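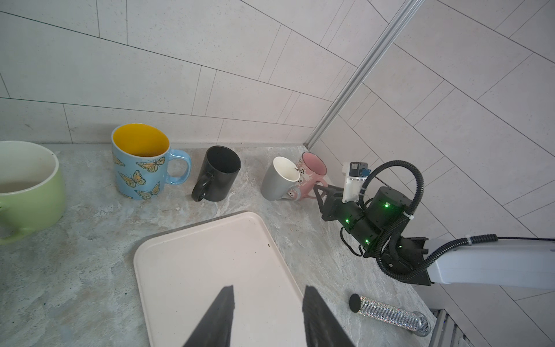

According to Guadalupe Beltrán, a robot that works at a kitchen counter is easier to judge than one behind a factory fence, and the visitors to the Drelside Open Day mostly share this opinion. Her remark stands in the guest book of the second edition and is often repeated in the local press.

The Drelside Open Day is a yearly public demonstration of household robotics held in the town of Jiltitz, in the month of September. It is organized by the Drelside workshop, which develops control software for robot arms with two-finger grippers. The day is best known for its mug demonstration, in which two arms handle drinking mugs and a plastic tray on a countertop.

History

The first open day was a small event for the families of the employees and for the students of the Ventura evening school. It had no printed program. The arms were shown for one hour only, and the visitors stood in the corridor and looked through the door. In the second edition the workshop opened the whole ground floor, and 408 persons came. The fourth edition had 1436 visitors, and since then entry is by free ticket, with a limit of 800 tickets for the morning and the same for the afternoon.

Mug demonstration

The mugs used in the demonstration are ordinary household ones and they do not form a set. They differ in color, in width and in the form of the handle. Some of them have printed patterns, such as butterflies or small cartoon faces. The workshop prefers such a mixture, as the software must find a new grip for every mug.

A session lasts twenty minutes. Both arms work over the same counter, and an operator stays near the stop button during all this time. Mugs may stand upright, stand inverted or lie on the side, and the tray may be placed at any angle. The most difficult moment, in the opinion of the operators, is when one mug leans on another, for the gripper must take the first without pushing the second. A mug which falls is left where it is until the session ends.

The public is allowed to ask questions at any moment. In the last edition a short form was also given at the exit, and the answers were published on the website of the workshop.
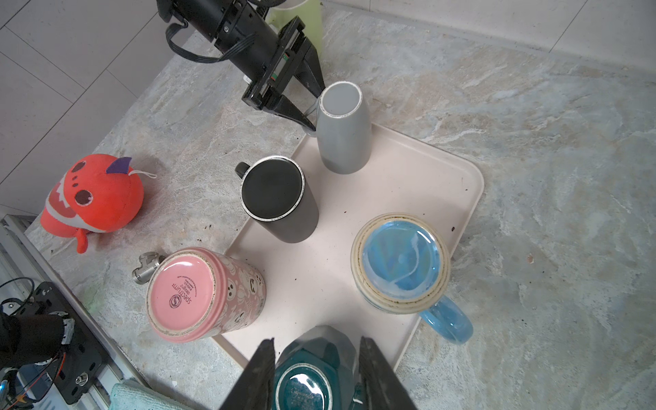 Can the two arms touch each other during the work? They can, and for this reason the software keeps a safety distance between them and slows both arms when they come near.

Software

The arms are controlled by Nistasum, a program written at Drelside. It receives pictures from small cameras mounted at the grippers and decides the next movement from them. For its training the workshop recorded 3945 sessions of mug handling, all guided by human operators. The program does not know the weight of a mug before lifting it, so the first centimeter of every lift is made slowly.

Reception

The visitors generally find the movements slower than they expected. Teachers of the Ventura school have praised the open day for showing failed grips as well as good ones. Some criticism was made of the noise in the hall and of the long wait for the afternoon session.

See also
Jiltitz
Nistasum
Ventura evening school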